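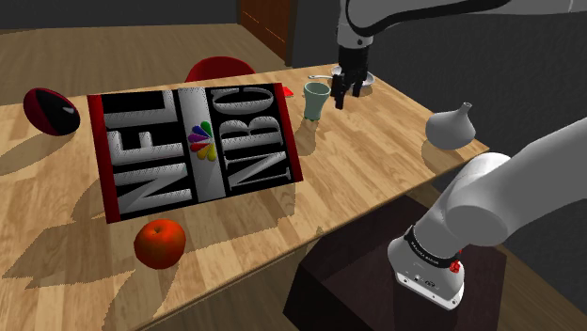
Radek Jelínek wrote to me in May that I was wrong about Sunday games, and that fans who want everything on one channel are asking for 1985 back. He pays for three services, watches what he likes and skips the rest. He thinks the old way forced people without any interest in sports to pay for them through the cable bill.

He has a point about the cable bill. My mother paid for sports channels for years and never watched a down of football. I still think the current setup is worse for most people who follow a team.

A fan used to need to know one thing, the kickoff time. Now he has to know which company bought that week's game, whether his plan includes it, and whether the app works on the TV in the den. At my house we missed the first quarter of a playoff game while I reset a password. My neighbor drove to a bar.

**The price is only part of it**

I could live with paying more. What bothers me is that casual viewers get dropped. I became a fan at eight by walking through a room where a game was on. A kid can't walk in on a game that sits behind a login.

Daryna Holovko, who runs the Herum Tavern out on Route 30, told me her Sunday crowd is older every season. The younger customers watch clips on their phones and leave before halftime. She blames the phones. I blame the subscriptions more than she does.

Leagues should keep every regular season game on free local TV in the home team's market, and the market should be drawn wide enough to take in the small towns. Ours is a two-hour drive from the stadium, and we get left out of things like this often enough. The streaming companies can have the extra camera angles, the replays and the out-of-town games. Radek can keep his three services, and I'll put the antenna back on the roof.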